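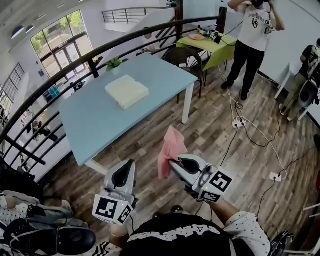

Zerden, upstairs room, 28 Jan 2021

Cloth day again! I took the hand grippers and got going on the blue table, pink cloth in the right one, left one open and waiting its turn. The plan is 40 wiping and folding demos per session until we hit 400 for the Flevico set, and we're at 108 now (I recounted, the old sheet had two runs in there twice).

Notes to self: pinch the cloth closer to the corner, it swings a lot if I grab it in the middle. Keep both marker cubes facing out when I turn my wrists, I keep rolling the right one under. Check for the green lights before every run, please, everyone!

Cream towel stays folded in the middle of the table for the next batch. The plant can stay too, I like having something to steer around. 15 minute break between sets, my forearms are toast. Still need to tape down the cords by the power strips.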